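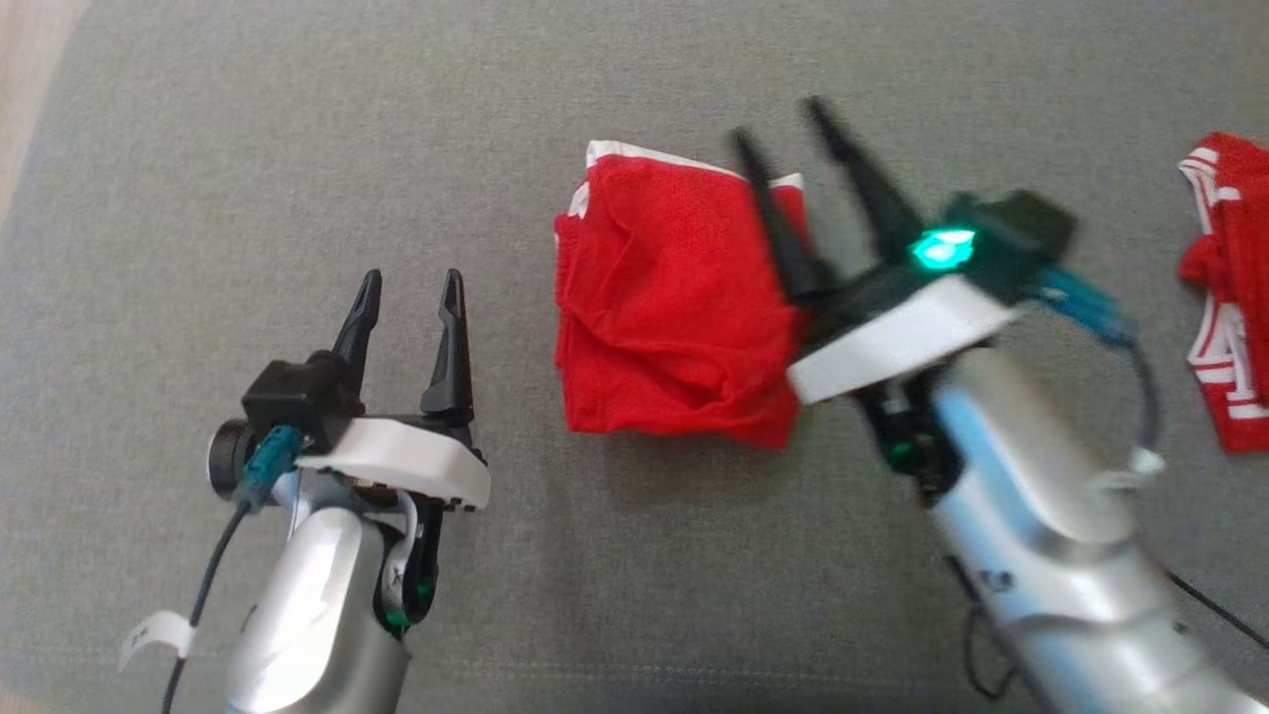

Living room, around the big fold
By Isla Rankin
June

Quick one this month, sorry, we're mid-move and I have maybe ten minutes. This is the front room at Drotport, the one everybody asks about. Sofas stayed, most of the shelves went to Haworth, laundry got everywhere. Folding happens on the gray cushion now because the table's gone. Two shots, captions short.

Red one on the gray seat. Folded into a square, more or less, white trim along the top. Still creased, I don't iron and never will. Gray hides lint pretty well but red on it looks great, didn't expect that. Upholstery has a soft sort of texture so piles don't slide off. Pale wood tone next to it, same as in the hall.

My folding method, for the three people who emailed: sides in, bottom up, flip, done. 80 pieces went through on move-in week. Socks not included, socks are in a bag somewhere.

Next, the wider room. Mustard sofa by the window, cream padded arm, gray pleated curtains pulled accross. Ceiling light is the glowing band round the panel plus small downlights, we keep it on even in the daytime. Carpet's gray too. And yes something pink-red and white is on the floor, top of the to-do list.
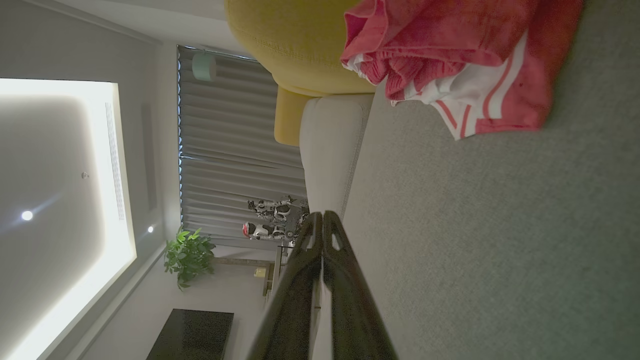
Do gray curtains and a gray carpet make the room too dark with a mustard sofa?

Depends mostly on the ceiling. Ours is white and the light bounces off it, so the yellow stays yellow even with the curtains shut. With a darker ceiling I'd go for a lighter carpet first.

More when the boxes are open. Kitchen is a disaster so probaly not that.

Comments (3)

Finlay Rutherford: Sides in, bottom up, flip. Tried it on a hoodie, no luck. What do you do with the hood?

Isla Rankin: Hood down flat over the back first, then sides. Or hang it up, I gave up on hoodies

mossystep68: that mustard!! where is it from, been looking for one for ages

Recent
Clovo shelves, one year on
Painting the hall at Haworth
Fesska lamp, second try
What fits in a narrow closet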